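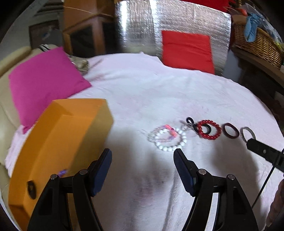 Gulik Bracelet Box, Orange: Review

Reviewed by Ngọc Doãn

I keep my bracelets and hair ties in one place, and until March that place was a drawer. The Gulik replaced it. It's a plain orange box, 20 dollars, no dividers.

Red beads, white beads, a silver bangle and a couple of hair ties all fit. The lid closes without pushing. Small rings slide to the bottom, so I tip everything out onto the bed to find one. I'd pay 5 dollars more for a tray.

The color is stronger than it looked in the shop listing. After two months the corners are still square.

Good for beads and bangles. Skip it for fine chains, which tangle.
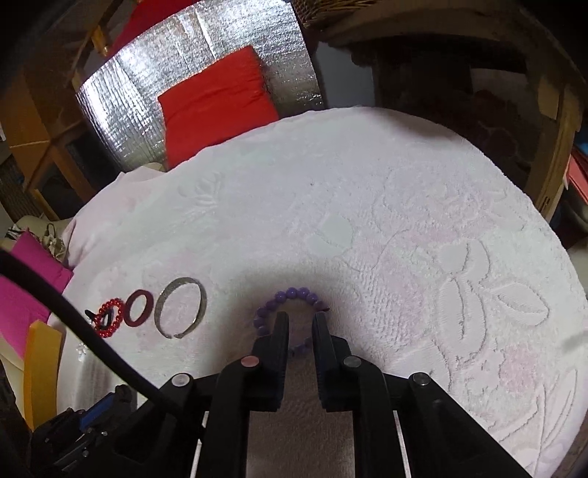

Purple beaded bracelet on the floral cushion.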